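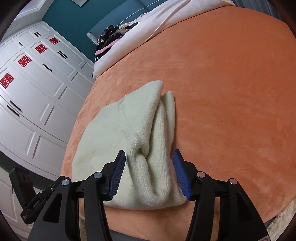

Wer genug Schlafzimmer gesehen hat, braucht kein Labor mehr, hieß es in einer Antwort auf meinen letzten Eintrag, und ich solle mir doch bitte den Bericht zu Itudden ansehen, bevor ich weiter über Handgreifer meckere. Gut. Ich habe ihn gelesen, den Anhang auch, und den Anhang sogar zweimal, weil dort die Dinge stehen, die mich interessieren. Gemeckert wird trotzdem.

Worum es geht, für alle, die den letzten Eintrag ausgelassen haben: Man nimmt einen Zweifingergreifer in die Hand, Kamera obendrauf, geht damit in eine Wohnung und macht Hausarbeit. Pullover fassen, anheben, ablegen. Aus den Aufnahmen wird eine Steuerung gelernt, die später auf einem Arm laufen soll, der denselben Greifer trägt. Bei Itudden heißt der Greifer Skavon und der Arm Comach, und das Auswerteprogramm, das aus den Bildern die Bewegungsbahnen rechnet, heißt Yook. Der Charme liegt auf der Hand. Kein Arm muss die Treppe hoch, niemand muss einen Roboter fernsteuern, und das Material sieht nach echtem Leben aus: Plüschdecke, Kleiderhaufen, Schrank mit Aufklebern. Das ist tatsächlich etwas anderes als das ewige graue Tuch auf dem weißen Tisch.

Die Zahl, die überall herumgereicht wird, lautet 208. So viele Vorführungen stecken im Datensatz für Strickwaren. Klingt ordentlich. Im Anhang steht dann, aus wie vielen Wohnungen sie kommen, und da steht: zwei.

Nun ist gegen zwei Wohnungen wenig zu sagen, wenn man hinterher von zwei Wohnungen spricht. Im Titel des Berichts steht aber „in alltäglichen Wohnumgebungen“, und im ersten Absatz ist von „beliebigen Haushalten“ die Rede. Ich habe gesucht, wo der Sprung von der einen Formulierung zur anderen begründet wird. Es gibt einen Satz, wonach die Vielfalt der Hintergründe die Übertragbarkeit fördere. Gemessen wurde dazu nichts.

Schlimmer finde ich die Aufteilung. Trainings- und Prüfdaten wurden nach Vorführungen getrennt, zufällig gezogen. Damit liegen beide Wohnungen in beiden Töpfen. Und jetzt schaue man sich an, was so ein Weitwinkel alles mitnimmt. Der Pullover ist ja nur ein Teil davon. Dahinter sind das Kopfteil in Blaugrün, die weiße Bettdecke, links der Schrank mit den roten Doppelglück-Aufklebern, und die Aufkleber sind für ein Netz ungefähr das, was ein Leuchtturm für ein Schiff ist. Wenn die Kleidung meist an ähnlicher Stelle auf dem Bett liegt, kann man sich vom Schrank aus hintasten, ohne je gelernt zu haben, wie Strick aussieht. Ob das passiert ist, weiß ich nicht. Die Verfasser wissen es aber auch nicht, denn der Versuch, der es gezeigt hätte, fehlt: auf der einen Wohnung lernen, auf der anderen prüfen. Die Daten dafür liegen auf ihrer Platte. Das wäre ein Nachmittag Arbeit und eine Nacht Rechenzeit.

Dann die Kraft.

Mein Hauptproblem mit der ganzen Methode ist seit jeher, dass die Hand des Menschen mitdenkt und davon in den Daten kaum etwas ankommt. Strick gibt nach. Drückt man von beiden Seiten, wirft er zwischen den geriffelten Backen eine tiefe Falte, und an dieser Falte hängt alles. Fasst man zu flach, rutscht sie weg. Fasst man zu tief, hat man die Decke mit drin, und eine Plüschdecke lässt sich von so einem Greifer mindestens so gern fassen wie ein Pullover. Wer den Skavon in der Hand hält, spürt das über den Griff und gibt ein bisschen nach oder kippt das Handgelenk. Aufgezeichnet werden Bild und Fingerweite. Das Nachgeben taucht also höchstens als winzige Bewegung der Kamera auf, und die glättet Yook nach eigener Beschreibung im nächsten Schritt weg.

Mir wurde im Kommentarbereich schon vorgehalten, das Bild enthalte die Kraft doch, man sehe ja, wie stark der Stoff sich verformt. Da ist was dran. Man sieht es bei hellem Strick mit deutlichen Rippen. Bei einem Haufen dunkler Sachen, Muster auf Schwarz, sehe ich selbst kaum, wo ein Teil aufhört und das nächste anfängt, und ich habe einige Jahrzehnte Übung mit Wäsche. Eine Aufschlüsselung nach Farbe oder Material bietet der Bericht leider nicht. Es heißt durchgehend „Strickwaren“.

Zum Ergebnis. Der Comach bekam 100 Versuche. Davon wurden 7 aus der Wertung genommen, und die Erfolgsquote wird auf den Rest bezogen. Die Begründung lautet „ungültige Ausgangslage des Textils“. Ich habe lange überlegt, was an einem Pullover eine ungültige Ausgangslage sein kann. Er liegt da, wie er liegt. Wenn die Methode verspricht, mit unordentlichen Schlafzimmern zurechtzukommen, dann ist ein Pullover, der komisch liegt, genau der Fall, für den ich sie haben wollte. Vielleicht war es harmlos, vielleicht ist das Ding vor dem Start vom Bett gefallen. Dann schreibt man das hin. Die übrigen Misserfolge sind einzeln aufgeführt, mit Ursache, sehr vorbildlich, nur diese sieben nicht.

Was zählt überhaupt als Erfolg? Auch das findet man erst hinten: Das Kleidungsstück verlässt die Unterlage und bleibt eine kurze Zeit in der Luft. Ablegen gehört nicht dazu, Falten erst recht nicht. Ich will das Anheben gar nicht kleinreden, bei weichem Zeug ist schon das knifflig. Aber in der Zusammenfassung steht „Handhabung von Kleidung“, und wer das liest, stellt sich einen aufgeräumten Schrank vor. Einen Pullover hochzuheben ist bei mir zu Hause der Teil, der nie liegen bleibt.

Außerdem lag die Ware in den meisten Vorführungen schon zusammengelegt da, mehr oder weniger rechteckig. Für die Person mit dem Greifer ist das bequem, man setzt links und rechts an und drückt. Nur hat dann bereits jemand mit zwei Händen die schwierige Arbeit erledigt, bevor die Aufnahme anfing. Welche Vorführungen von einem losen Haufen ausgingen, ist nicht vermerkt. Ich würde diese Spalte gern sehen. Ich vermute, sie ist kurz.

Was mir gefehlt hat, und zwar mehr als alles andere, ist ein dummer Vergleich. Man nehme eine einzige gute Vorführung, verschiebe sie auf die Mitte des größten hellen Flecks auf dem Bett und spiele sie stur ab. Ohne Netz, ohne alles. Wie oft hebt der Arm dann den Pullover an? Ich habe so etwas vor Jahren mit Handtüchern gemacht und war ziemlich ernüchtert, wie gut es lief, jedenfalls verglichen mit dem, was wir monatelang trainiert hatten. Seitdem frage ich bei jedem Bericht zuerst danach. Itudden vergleicht sich mit einer älteren Fassung von sich selbst. Die ist schlechter, das glaube ich sofort.

Jetzt das Lob, damit es nicht wieder heißt, ich ließe an nichts ein gutes Haar. Die Backen gefallen mir. Feine Querrillen auf einer blauen Auflage, das ist für Maschenware eine vernünftige Wahl, und ich hätte gern gewusst, wie lange sie halten, bis sich Flusen hineinsetzen. (Bei unseren damals: nicht lange. Zahnbürste hilft.) Auch dass derselbe Greifer in der Hand und am Arm sitzt, nimmt einem viel Ärger ab, den man sonst mit Umrechnen verbringt. Und die Aufnahmen selbst sind brauchbar, ich habe mir einen ganzen Schwung davon angesehen. Die Finger sind immer im Blick, die Backen fast immer scharf, und man bekommt einen Eindruck davon, wie viel Durcheinander so ein Arm eines Tages aushalten müsste.

Gerade deshalb ärgert mich die Auswertung. Mit dem Material ließe sich eine bescheidene, saubere Aussage machen, etwa: In einer bekannten Wohnung lernt der Arm aus einer überschaubaren Zahl von Vorführungen, zusammengelegten Strick vom Bett zu heben. Das fände ich interessant. Ich würde es auch weiterempfehlen. Stattdessen soll es gleich der beliebige Haushalt sein.

Ich habe im September eine Mail mit drei Fragen geschickt: nach der Trennung der Wohnungen, nach den aussortierten Versuchen und nach der Startlage der Kleidung in den Vorführungen. Zurück kam eine freundliche Antwort, man arbeite an einer erweiterten Fassung mit mehr Daten. Mehr Daten waren allerdings nicht gefragt. Für die erste Frage reichen die vorhandenen, für die zweite reicht das Versuchsprotokoll, und für die dritte müsste sich jemand hinsetzen und die Anfangsbilder durchsehen. Das ist langweilig, zugegeben. Ich habe mit den veröffentlichten Aufnahmen selbst angefangen und lege die Liste hier ab, sobald sie fertig ist.

Wer den Versuch mit getrennten Wohnungen auf eigene Faust rechnen will: Die Zuordnung steckt in den Ordnernamen, man muss nichts erraten. Schreibt mir, was herauskommt, auch wenn es mir nicht passt. Und an die Person mit den Schlafzimmern: Zwei sind mir zu wenig, über die nötige Zahl können wir gern unten weiterstreiten.

Eingetragen am 7.10.19, abgelegt unter Greifen, Textilien, Nachgelesen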